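Penidton Pad and Pivot Kit for two-finger hand grippers
Order code 1767
$339 per kit, one kit does one gripper
In stock, ships from Brundport

Hi, Bernice Ametepe here. I look after the hand grippers in our shop and I put this kit together out of the drawer I kept going back to, so I'm writing the page too (Herman asked for "a few lines", sorry Herman).

If you run hand-held grippers with blue ridged pads on the fingers, you already know what wears out. The pads go first, then the pivots get sloppy, and then somebody tells you the gripper is "off" and can't say how. This kit covers the pads and the pivots. It doesn't cover the camera mount or anything with a wire in it.

What's in the bag

2 ridged finger pads, blue, long pattern
Silver pivot screws, full replacement set
Thin washers for the pivots, with a few extra for the ones that roll under the bench
Small tube of Pongsiri thread locker, the weak kind
Hex driver to fit the screws
Brush with stiff short bristles
Alignment card

What we use it on

Plastic bags, mostly! We do a lot of sorting and tidying work with soft stuff: shopping bags, bin liners, snack packets, anything thin that crumples up. Hard objects are easy on pads. A mug touches a couple of ridges and off you go. A wadded bag gives way under the fingers and keeps giving, so people squeeze harder, and all that extra squeeze goes straight into the pads and the screws. 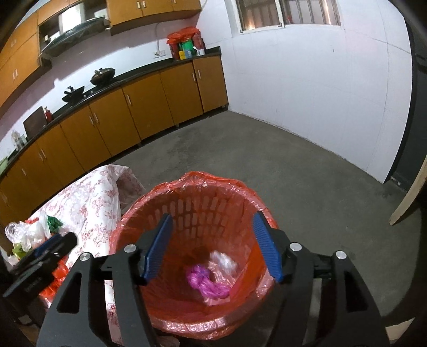 So the first thing I do with any gripper that's on bag duty is check how the pads sit when the fingers are wide open. You want both pads leaning in at the same angle. Hold the gripper over something round, a bucket or a basket is fine, and sight down the gap between the fingers. If one side leans more than the other, you've got a loose pivot or a pad that's creeping off its plate. My money is on the pad. Push it with your thumb, and if it slides at all, peel it and start again.

Fitting new pads

Take the gripper off whatever it's plugged into and lay it on its back on a towel. Open the fingers all the way.

Peel the old pad from the tip end. Go slow. If you yank it you leave half the glue behind, and then you get to spend your lunch picking at it. I warm mine up in my hands first.

Clean the plate with alcohol on a rag and let it dry. Then leave it alone. Yu-ting Yu, who fits more of these than I do, wears gloves from here on and has nagged me into it too.

Set the alignment card between the fingers, close them gently until they just touch the card, and mark the plate with a pencil along the card edge. Open up again, put the new pad against the pencil mark, and roll it down from the base to the tip. Ridges go across the finger. I know that sounds obvious, but I've seen one the other way around and it was like trying to pick up a wet fish.

Clamp the fingers on the card and leave it overnight. The glue grabs sooner than that but it isn't done grabbing.

Pivot screws

The screws on the front of the frame are the pivots for the finger linkages. There are two sides, so do one side completely before you touch the other, that way you always have a good side to look at when you forget how the washers went.

Back the screw out, wipe the hole, and look at the old washer. A shiny ring on it is normal. A groove you can feel with a fingernail means it's been run tight for a long time, so bin it. New washer, new screw, one small drop of thread locker on the last few threads only. Don't get it on the washer!! If you do, take it all apart right away and wipe it down.

Tighten until the finger stops wobbling side to side, then back off a hair. The finger should still move freely when you lift it and let go. This is the bit where everybody overdoes it (me too, for a good year or so).

Trying it out

I don't sign off a gripper on a block of foam. I use a bag, a crinkly one, and I pick it up from the middle with both pads landing on the sides, then from a corner, then off a flat cloth where it wants to drag the cloth along with it. 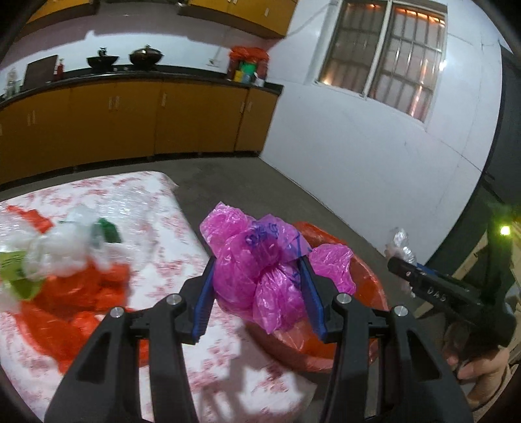

Watch where the folds bulge when you close. If the plastic comes out even at the top and bottom of the pads, you're good. If it all squirts out at the tips, the pads are toed out and you should get the card back in there and have another look. And if you feel a click in the handle as it closes, that's a pivot, go back to the screws.

Also try it next to a second gripper if you have one. Two people working the same pile will knock fingers sooner or later, and a freshly set pair should shrug off a tap. If a light knock shifts your pad, the glue hasn't cured.

Day to day

Brush the ridges out when you're done for the day. Lint and grit pack in there and after that the pad is pretty much smooth. Soapy water is fine on the pads, just keep it away from the body. No solvent on the rubber, please, only on the bare plate.

I look at the screws after every 60 hours of use and snug whatever needs it. Uthai Saithong puts a dot of paint pen across each screw head and onto the frame, so he can tell from across the bench if one has turned. I've started doing it as well.

Don't leave grippers lying on concrete. The pads pick up dust like you wouldn't believe, and the cut-outs in the fingers catch on things when you drag them. Hang them or put them on a mat.

Will it fit mine?

It fits the Skandovska frames, both the early and the current ones. For other makes, measure your finger plate and compare it to the card drawing, or send me a photo of the finger from the side with a ruler next to it. I'd much rather look at a photo than take a return. If your pads have a hole through the middle, they're the bolt-on type and this kit is wrong for you.

Spares

Pads on their own are coming back in February. Until then it's the whole kit. Nigel Fairclough in the front office can put you on the list, just mention the order code.

Returns are fine if the pads are still on their backing sheet. Once it's peeled, it's yours.

Page last changed Nov 30, 2021 (new thread locker, the old one set too hard)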